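Histon wallpaper shop to close print counter as trade moves online

A wallpaper and fabric shop that has traded in Histon for more than thirty years will close its made-to-order print counter at the end of March.

Feyisa Interiors said orders placed at the counter had fallen steadily, while sales through its website had grown to make up most of its income. The shop itself will stay open, with shorter hours, and will go on selling rolls, borders and paste.

The print counter opened as a way for customers to bring in a drawing or a scrap of old paper and have it matched. Last year it took 716 orders, down from more than 2,000 in its busiest year. Many of those were for single walls or for the backs of cupboards and shelves.

Two members of staff work at the counter. Both have been offered jobs in the firm's warehouse at Plirkham, where online orders are packed.

In a notice in the shop window, the firm thanked its customers and said the decision had been made after the winter sales. "We know that people like to see a pattern at full size before they pay for it," the notice says. "We will still send out samples, and the pattern books will stay on the front table for anyone who wants to look through them." 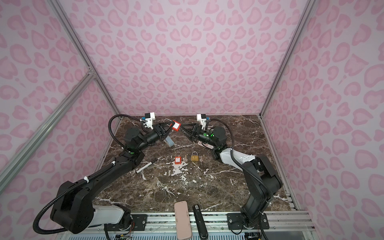
Pink leopard print on three walls. Animal patterns remain popular with buyers.

The firm said bold prints had held up better than plain papers over the past year. Animal patterns, large leaves and wide stripes sold well, mostly in small amounts. Greys and creams, which once filled half the shelves, have been cut back to a single bay near the door.

Orders already placed at the counter will be finished as normal. Customers have been asked to collect them by the last day of the month, after which they will be moved to Plirkham and can be posted for a small charge. Gift vouchers bought for the counter can be used in the shop or on the website.

The space left by the counter will be let to Fallix, a picture framing business which now trades from a unit on the edge of the village. It plans to open in the spring once new lighting and a workbench have been fitted. A side door which has been blocked by shelving will be brought back into use so that the two businesses can keep different hours.

The shop's remnants bin will also go. Offcuts of wallpaper are to be given to local schools and playgroups, which can ask for them at the till. The shop will be open from 10am until 3pm once the new hours begin.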